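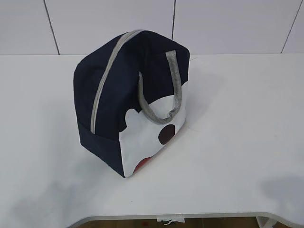
Tapley tournament keeps its hall, loses its hills

The Tapley Muster will go ahead in June after all, in the same hall as last year and with most of the same players, but without the hills. The club's entire stock of polystyrene high ground was condemned at a meeting on Tuesday night, following an inspection in which one of the larger pieces came apart in the hands of the person inspecting it.

Catriona Farquharson, who runs the event and was the person in question, said the hill had been on its way out for years. "It was made in somebody's garage from the packing around a fridge," she said. "It's seen more battles than any army in the club. I only picked it up to look at the label."

The label gave the name of a member who moved to Portugal some time ago and has not been asked to contribute.

In place of the hills, all tables at this year's Muster will use flat printed mats with ruins, woods and a single raised platform in the middle. The platform counts as high ground for the purposes of the rules. It is the height of a paperback, and players with long-range artillery have already begun to complain about it.

The Muster is a two-day fantasy event played with the Drolero rules, now in their third edition, with armies of 700 points. That is on the small side. Most of the bigger Drolero weekends are played at twice the size, and there is a school of thought, loudly represented at Tapley, that you cannot field a proper dragon at 700 points and still have anything for it to stand next to. Farquharson's view is that people are welcome to bring a dragon and find out.

Last year one person did. Colin Staniforth's list consisted of a dragon, its rider and eight spearmen, and he finished next to bottom, ahead of a player who went home on the first afternoon with a migraine. He is bringing the dragon again. "I've changed the spearmen," he said, when asked what he had learned. They are now archers.

The more serious news for anyone planning to attend is the painting rule. Until now the Muster has asked for armies to be "finished to a reasonable standard", a phrase which has been taken to cover everything from months of careful layering to a quick going-over with a can of brown primer in the car park. From this year there will be a minimum: three colours on every model, plus a based and painted base. Models that don't meet it can still be played, but their owner gives up the painting points, and those are worth as much as a win.

Reaction on the club's message board has been calm by its own standards, with 516 posts by Thursday lunchtime. A good part of the thread concerns whether black counts as a colour. It does. A smaller part concerns whether metal counts as a colour if the model is metal and has been left that way on purpose. It does not, and Farquharson has asked people to stop sending her photographs.

Nadiia Pasichnyk, who won the painting trophy last year and has been asked to judge it this time, said she was in favour of the change but didn't expect it to make much difference to what turned up. "The people who paint will paint," she said. "The people who don't will be up until four in the morning on the Friday putting a red dot on everything. I've done it. You can get quite fond of the red dot."

Pasichnyk will not be entering her own Marsh Court army while she is judging, which leaves the trophy open for the first time in a while. It is a tin cup with a loose handle, and the winner has to bring it back.

On the gaming side, the player to beat is again Reet Venckus, whose Hutance army of cheap infantry and cheaper goblins has taken the top prize two years running without, as far as anyone can recall, killing anything important. The method is to stand on the objectives in large numbers and be difficult to shift. Opponents have described it as like trying to sweep a beach. Venckus says that it is a perfectly respectable way to win and that the army looks very good in a photograph, which is true if you stand well back.

The third edition may have something to say about that. Under the new rules a unit that has lost half its models no longer holds an objective, and goblins lose half their models when somebody opens a door. Staniforth is among those who think the Hutance will struggle. He also thought the dragon would do well.

There are five games over the weekend, three on Saturday and two on the Sunday, with the first dice rolled at half past nine. Each round is two and a quarter hours, up from two, after last year's third round finished with several games barely past turn three and one that, by agreement, was settled on a coin toss so that both players could get to the chip shop. Chess clocks are allowed if both sides agree to them. They are not compulsory, although slow players may find that they are strongly suggested.

Army lists must be sent in a week before the event. Lists sent in late will lose points, and lists sent in as a photograph of the back of an envelope will be returned. Uliana Kobzar is checking them all, as she did last year, when she turned up arithmetic mistakes in a surprising number, nearly all of them in the player's favour.

Besora, the club's usual supplier, is putting up the prizes, including a boxed starter army for the best newcomer and a more than £200 stack of vouchers to be shared among the top places. There will also be a raffle. The first prize in the raffle is a scenery kit, and it contains hills.

Tickets are on sale now from the club, in person on gaming nights or through the message board, where the relevant thread is the one below the one about metal. A few places are left. Tea and coffee are included, lunch is not, and anyone able to lend a table's worth of woods should speak to Farquharson, who would like them to be sturdier than the last lot.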